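Simple Interrupted Stitches on a Practice Pad: Getting That First Knot to Sit Right

I love this stitch! It's the first one most of us learn, and it's still the one I go back to when my hands feel rusty. All you need is a skin pad, some dark thread and a bit of patience. 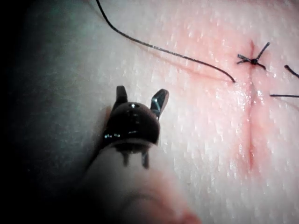

What to get out

A silicone or synthetic skin pad, the thicker the better. Mine came from Prulier and has put up with a lot.
A needle driver.
Toothed forceps.
Suture scissors.
Black thread on a curved needle. Black on pink is so much easier to follow than the pale stuff, especially under a desk lamp.
Something grippy under the pad. I use a square of drawer liner.

Before you start

If your pad has no cuts in it yet, make one straight incision with a scalpel, in a single pass, and throw the blade in a proper sharps container. Don't go all the way through to the backing mesh! You want the edges to part a little and still hold together underneath.

Turn the pad so the cut runs away from you, or slightly on the diagonal. Right-handers work from right to left across it. Lefties, flip everything I say.

Placing the stitch

1. Load the needle two-thirds of the way back from the point, right at the tip of the driver.

2. Lift the near edge gently with the forceps. Gently! Squashing the edge is the habit I see most, and on real skin it does damage.

3. Go in at 90 degrees and roll your wrist. Let the curve of the needle do the traveling -- if you push it straight, it will fight you (and sometimes bend).

4. Come up in the middle of the cut, regrab, and take the far side at the same depth. Same distance from the edge too.

5. Pull the thread through slowly until you have a short tail left on the far side, 2 or 3 cm. Long tails just get caught in everything.

Tying it

Lay the driver over the cut, wrap the long end around it 2 times, grab the short tail and pull your hands in opposite directions so the throw lies flat. Now wrap once the other way and pull. Then once more, back the first way.

Snug is plenty. The edges should meet with a tiny bit of a pout, and if the surface puckers into a valley you've overdone it. My old instructor at Plerkadthorpe, Ottavio Bassi, used to say "approximate, don't strangulate," which every suturing teacher on earth says, but I still hear it in his voice.

Slide the finished knot to one side of the cut before you trim. A knot parked right over the seam is very common in early practice, and it's a good thing to look for when you check your row. Cut the tails short and even.

Keep going

Start the second stitch 5 mm further along and try to match the first. Then a third, then the whole cut. When you reach the end, snip everything out and do it again with the forceps in a different grip. It gets so satisfying once the spacing starts to even out!

Pick the bits of cut thread off the pad as you go, and count your needle back into its case when you pack up.

Next up: vertical mattress, which is this same stitch with an extra trip back.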